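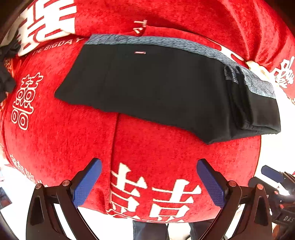

14 comments | 52 shares

The hygienist who runs the gum clinic at Hester has been cleaning teeth for 20 years, and she still gets excited about floss. Well, "excited about the gaps," she corrects me, pulling a tray of tiny coloured brushes across the desk. "People scrub the fronts because that's what they see in the mirror. All the trouble is in between!"

She came to Hester from a busy high-street practice where a cleaning appointment was over almost before the chair had gone back. Now she has time to talk, and she uses it. New patients get a full gum chart, with 6 readings taken round every tooth, and she calls the numbers out loud so they can follow along.

"I love it when someone hears a five and says, hang on, what was that? Then we've got a conversation going. Ones, twos and threes, lovely. Fours and above, I want to know what's happening there."

I ask about bleeding, because mine do (a bit) and I'd been hoping she wouldn't notice. She had noticed.

"Everybody stops brushing the sore bit. Please keep going, gently! Soft brush, small circles, and come and see me if it's still bleeding after a couple of weeks."

Since June she has also been taking her trays out to the community hall in Kiltia, where 300 people have dropped in for a chat and a brushing lesson. Grandparents turn up with toddlers and end up asking about their own dentures.

"One gentleman had been using the same little brush for months. It had hardly any bristles left! He was so pleased with his new one that he came back the next session to show me."

She's hoping to add evening sessions next. I left with two sizes of brush, pink and orange, and strict orders about the back left.

Share this | 14 comments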